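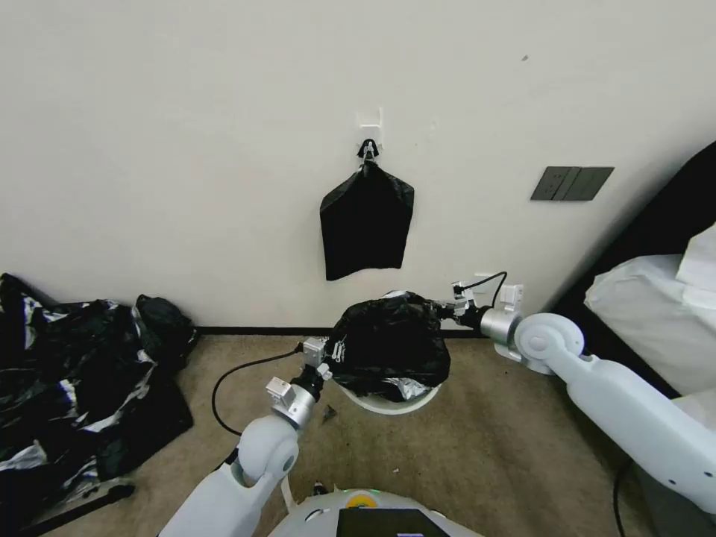

Photo: Sterudero

Speaker notes: Joint sealing in precast drainage, Lavside culvert replacement

Slide 1. Title
Introduce the project by name. Client is Skiveo, precast supply by Kristiansen, installation by Sterudero. Questions at the end, except for unit conversions.

Slide 2. Site and scope
Existing corrugated pipe under the access road replaced with single-cell box culvert. Total run is 119 feet, laid on a constant grade, with a headwall at each end. Mention the high water table here. It drives most of what follows.

Slide 3. Why joints
Precast sections are cast under controlled conditions and checked before they leave the yard. Joints are made in a trench. On this job all nine of the defects logged at first inspection were at joints, and none were in the barrel of a section.

Slide 4. Joint types considered
Tongue and groove with butyl sealant. Tongue and groove with rubber gasket. External wrap over either one. Explain that soil-tight and watertight are separate requirements and should be written separately in the spec. The first draft for Lavside used both terms for the same joint.

Slide 5. Surface preparation
Butyl needs a clean, dry face. Primer where the supplier calls for it. Dust left on the groove prevents bond, and the sealant rolls when the next section is pulled home. Keep sealant boxed and out of the sun until use. Pause on the cross-section drawing; the overlap at the corners is hard to read from the back of the room.

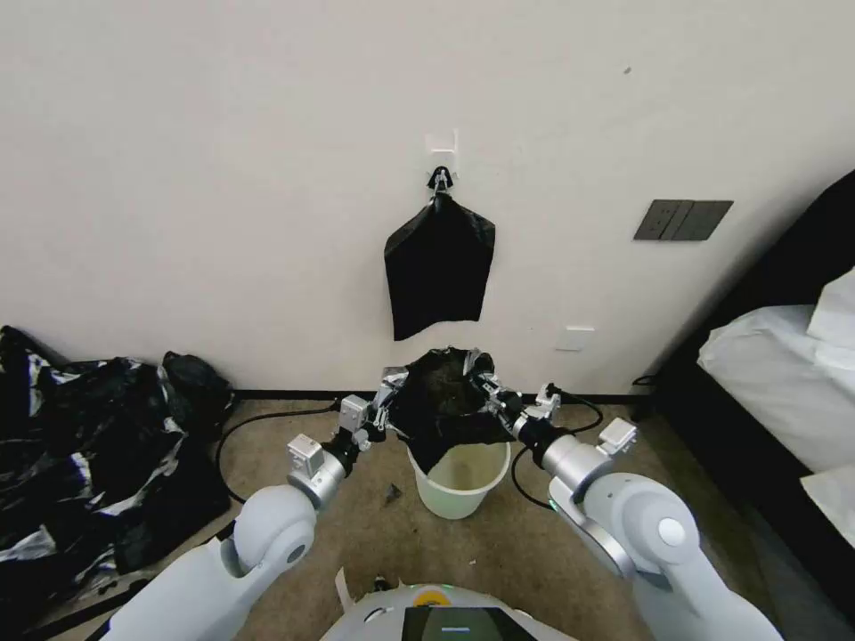
Bagging a trash bin, two-arm robot.

Slide 6. Bedding
Leveling course screeded to grade ahead of each section. A high spot under the leading edge opens the joint at the top. A low spot opens it at the invert, where it is harder to see. Do not correct grade by shimming the section.

Slide 7. Pulling sections home
Even pull on both sides. Measure the gap at all 4 corners before releasing the load. Record it against the section mark. Section 1017 was pulled back and reset; show the gap readings from both attempts.

Slide 8. Backfill
Bring fill up in equal lifts on both sides. Wrap goes on before any fill reaches the joint. Hand compaction next to the wall.

Slide 9. Inspection
First inspection before backfill, second in October after the wet period. Go through the log columns: section mark, joint position, gap, seepage, repair. Leave this slide up for questions.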